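16 August 2021
Duties / sourcing log, bench 2

Customs bill for the Pramlow shipment came in this morning. I had guessed low again. The boards themselves are fine, it's the enclosures that got us: they were entered as finished housings and hit with the additional duty on top of the regular one. Total damage on the lot is $810, on enclosures I could have sworn were the cheap part of the product.

Went back through the paperwork with Gheorghița. She thinks the classification is wrong and has thought so since January, when she wrote me a memo saying so, which I filed in a safe place and have now found in that safe place. Her argument: the housings ship with the boards, in matching quantity, in the same cartons, and should be entered with them as unassembled units. The broker's argument is that he has always done it this way. I have asked him to put that in writing with a few more words in it.

What the lot looked like, for whoever picks this up:

Boards, 104 pcs, from Ursu. No extra duty, country of origin marked correctly, invoice legible for once.
Housings, 104 pcs, from Jimach. Extra duty applied.
Cable sets, same supplier as housings, separate line. Not applied. Don't ask me why, and please don't ask the broker why either until we've settled the housings.

Looked at whether we could apply for an exclusion. Read the notice twice over lunch. As far as I can tell the ones that covered anything like our housings have expired, and the people who got them had lawyers. We have a shared login to the tariff schedule and a highlighter. Leaving it for now.

Option two is moving the housings to Tadis. They quoted 8 weeks for first articles and a unit price that is higher than Jimach's before duty and lower after it, but only just. One change in the rate and we will have moved a tool across an ocean for the exercise. Also their sample had sink marks over both screw bosses. They describe this as "within cosmetic expectation." Mine or theirs, not stated.

Option three, Gheorghița's: keep Jimach, get a ruling on the classification, and hold the next order until it comes back. Slow, but it costs us a letter. She has a draft of the letter. It is a good letter. It uses the word "heretofore" and I've been told I can't take it out.

Option four is raising the price. Sales would like it noted that they hate option four. Noted. They also hate option two because of the delay and option three because of the hold, so I'm weighting that accordingly.

Tried a quick version of the math on the whiteboard with the duty spread over the full unit. Looks survivable for this lot, ugly for the next one if freight stays where it is. Freight quote has gone up again between me asking and me replying. I now reply faster. Somebody wiped the bottom corner of the board before I copied down the last column, so the per-unit figure in the shared sheet is from memory and should be redone before it goes in front of anyone with a budget.

To do
Get the broker's reasoning on the housings line, in writing
Check deadline for protesting the entry (Gheorghița has the form)
Ask Jimach whether they can invoice housings and cables as one kit
Ask Tadis for a second sample, gate moved
Redo per-unit number properly
Find out who ordered the other highlighter, it's dry

Carried over from last week and still not done: label the returns shelf, reply to Ursu about pallet height.

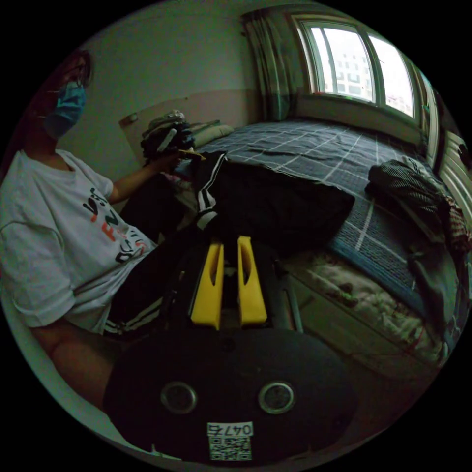
Yellow fingers upright, dark clothes in hand over the bed.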